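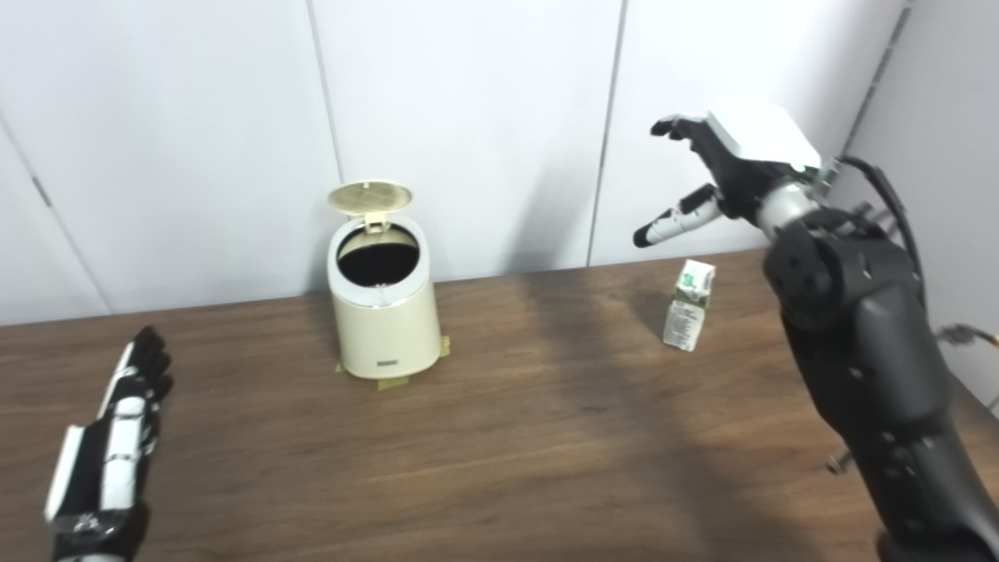
From: list member 15 (Okoro branch)
To: Pestov and Okoro families list
Subject: Re: Pestov spelling before the move to Drillirstead

Quick one before work, sorry for the state of it.

> Has anyone got the Pestov line back past the Dollness chapel book? I have
> the marriage, and the baptisms of three children, all spelled Pestov. Then
> nothing earlier at all. My aunt always said the name was Pestoff and a
> clerk changed it when they landed. Also I've been told it means pestle
> maker. Is that right, and should I be looking under both spellings?

Yes to both spellings, and try Pestow and Pistov while your at it. The indexers on the Dollness transcripts had trouble with the final letter. I found my lot under Pestor, which cost me most of February.

On the clerk story – every family has one and I'd leave it out of the tree until you see paper. My great-grandfather signed himself Pestoff on the land application and Pestov on the school form, same year, same hand. I think he just wrote whichever came out. The -off ending was a common way to put it in English letters back then, -ov came in more later. So the aunt could be right about the spelling and wrong about the clerk.

Meaning. Pestle is the usual explanation, from the Russian word pest. Maker, seller, or a nickname for somebody stout, take your pick. Don't hang too much on it. A surname book will give you one neat answer and no source.

What I have for the years before Dollness:

Chapel book, second volume. Starts 2 years before the one you've got. Not in the online set. The Drillirstead library has a photocopy in the local history cupboard, ask at the desk, they don't list it. Pages are out of order and the copy is faint down the inner margin.

Rate books for Drillirstead. There's a Pestov household on the north road, head of house is down as a cooper. Neighbour on one side is an Okoro, which I'd love to think is ours, but ours didn't arrive till a generation later as far as I know. Nobody has shown a link between the two Okoro families yet. Please don't merge them on the shared tree!! Somebody did last winter and it took ages to pull apart.

Burial register. Water damage, but the indxe survived. Three Pestov entries with no ages given. One might be your missing grandfather, can't say more than that without the stone.

Cemetery side: I went through the old section with the plan and didn't find a Pestov stone standing. A good few are face down.

If you're thinking of a DNA test, have a look at the match list before paying for the bigger one. Mine shows more than 500 distant cousins and hardly any with a tree attached. Useful for the Okoro side, not much on Pestov so far. Would be glad of another tester from your branch – you're descended from the elder brother if I've read it right, and we've got no one from him.

Can you send the exact wording of the marriage entry? The witnesses in particular, and whether the bride's father is marked deceased. My copy has a smudge there and I've never been sure.

Will scan the rate book page when I'm next near the library. Might be a while, colour scanner there is broken and the grey one loses the pencil notes.

Off to catch the bus

List member 15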